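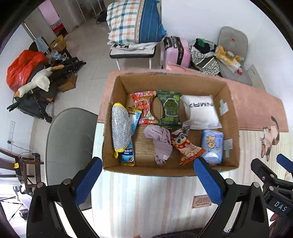

Section 2, Contents of carton: packets and soft household goods on the carton base, Table 3

TRIDERO
Packing Room Inspection Checklist
Form 419, mixed small goods and soft goods

Site: Marino Road depot, ground floor
Area: hand packing, Table 3
Period: August
Time of inspection: 10.20
Carton type: Lamell, brown, single open top
Inspected by: Anežka Machala
Job reference: 3659

Results are entered as Satisfactory, Attention or Not applicable. Every entry of Attention must carry a comment and an action. The table supervisor signs for the actions and returns the form to the Sema office by the end of the shift.

SECTION 1. TABLE AND SURROUNDINGS

1.1 Table is stable and does not rock when leaned upon.
Result: Satisfactory

1.2 Table covering is clean and lies flat.
Result: Attention
Comment: Two coverings are in use, a salmon-pink cloth over the far part and a striped one over the near part. Both are clean. Neither is fixed to the table, and the pink cloth moved when the carton was pushed back by hand during the inspection.
Action: Clip both cloths at the table edge, or replace them with a single fitted cover.

1.3 Coverings do not hang low enough to catch a foot or a trolley wheel.
Result: Satisfactory

1.4 Floor beneath and beside the table is clear of wrapping, tape ends and sachets.
Result: Attention
Comment: Tape backing was found under the table on the aisle side and was removed at the time.
Action: Move the waste bin from the end wall to the right-hand side of the table.

1.5 Lighting is sufficient to read small print on packets.
Result: Satisfactory

1.6 Knives and scissors are returned to the rack when not in use.
Result: Satisfactory
Comment: The second pair of scissors is stiff and has been placed on the replacement list.

SECTION 2. CONTENTS OF CARTON

2.1 Carton base is sound, with no splits or damp patches.
Result: Satisfactory
Comment: Checked by hand from below after emptying.

2.2 Printed packets are sealed at both ends.
Result: Satisfactory
Comment: Crimped packets, including the red and the dark-green ones, were taken out and pressed lightly. No air escaped. The twisted packet with the panda face was checked in the same manner and returned.

2.3 Sachets are not trapped beneath hard or abrasive goods.
Result: Attention
Comment: The silver scrubbing item had been laid along the side wall, partly over the blue sachets. The surface of the item is rough enough to mark a printed sachet over a long journey.
Action: Place scrubbing items in a bag of their own. Sachets to be laid on the opposite side of the carton.

2.4 Textile goods are wrapped.
Result: Attention
Comment: The mauve sock was resting on bare cardboard without a wrapper. The instruction for this line calls for a clear bag for every textile item, including single samples. The tag should be left on.
Action: Bag and return. The supervisor is to remind the table of the instruction at the start of the next shift.

2.5 Soft packages are not folded or forced into corners.
Result: Satisfactory
Comment: The blue package with the yellow cartoon character stands in the corner of the carton. It is acceptable there provided that nothing heavy is placed against it.

2.6 Food items and cleaning items are kept apart.
Result: Attention
Comment: The job sheet does not state the contents of every packet, and the table could not confirm which of them are food. Until the sheet has been corrected, all printed packets on this job are to be treated as food and separated from the scrubbing item by a card divider.
Action: Sema office to issue a corrected job sheet.

2.7 Inner walls are free of loose tape.
Result: Attention
Comment: There are whitish tape patches on the right inner wall. Both were firmly attached when tested with a fingernail. Cartons with old tape inside may be used for internal transfers only.
Action: Mark the carton "internal" on the outside before release.

SECTION 3. HANDLING

3.1 Goods are placed in the carton and not dropped.
Result: Satisfactory

3.2 Packers know the weight limit for a single-person lift.
Result: Satisfactory
Comment: All packers on the shift were asked and all gave the correct answer.

3.3 Goods are not propped where they may fall or obstruct the opening.
Result: Attention
Comment: A tall glossy package in dark green and black was leaning at the left side of the carton with its top corner at the rim. A package left in this position can slide when the carton is turned.
Action: Goods waiting to be packed are to be laid flat in the tray.

3.4 Clear wrapping is collected as work proceeds.
Result: Attention
Comment: Shiny transparent material was present at the left of the carton. It is slippery underfoot if it reaches the floor.
Action: As for 1.4. 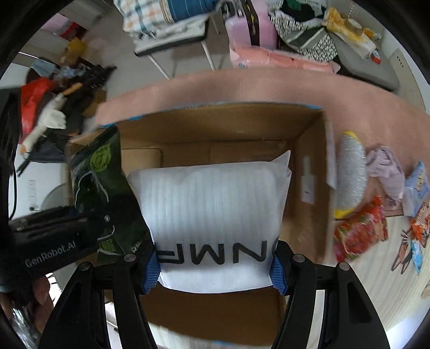 Section 4, Padded mailers: white mailer at the carton opening, green package to the left

SECTION 4. PADDED MAILERS

4.1 Mailer is undamaged, with no tears or open seams.
Result: Satisfactory
Comment: The white mailer has rumpled edges. Creasing alone is not a reason for rejection.

4.2 Flap is closed flat.
Result: Attention
Comment: A pointed flap stands up at one corner. Flaps that stand proud are liable to catch on the carton wall.
Action: Press down and secure with one strip of paper tape.

4.3 Printed lettering faces the same way as the carton label.
Result: Attention
Comment: The large dark lettering was upside down as seen from the packing side. Minor point, no delay to the job.

4.4 Mailer passes through the carton opening without force.
Result: Satisfactory

4.5 Carton rim is smooth and suitable for bare hands.
Result: Satisfactory
Comment: The blue tape or edging at the rim was run over with a gloved hand and did not snag. Re-check after 50 uses.

SECTION 5. RELEASE

5.1 Carton may be released: Yes, once actions 2.3, 2.4, 2.6 and 2.7 are complete.
5.2 Table may remain in use: Yes.
5.3 Time allowed for the remaining actions: 7 working days.
5.4 Re-inspection required: Sections 1 and 2 only.

Additional comment by inspector: The table was orderly and the packers were helpful. The entries under 1.2 and 2.4 were also raised at the previous inspection, and should be closed before the form is next issued.

Signed: A. Machala
Supervisor's signature:
Copy to: Sema office, Table 3 folder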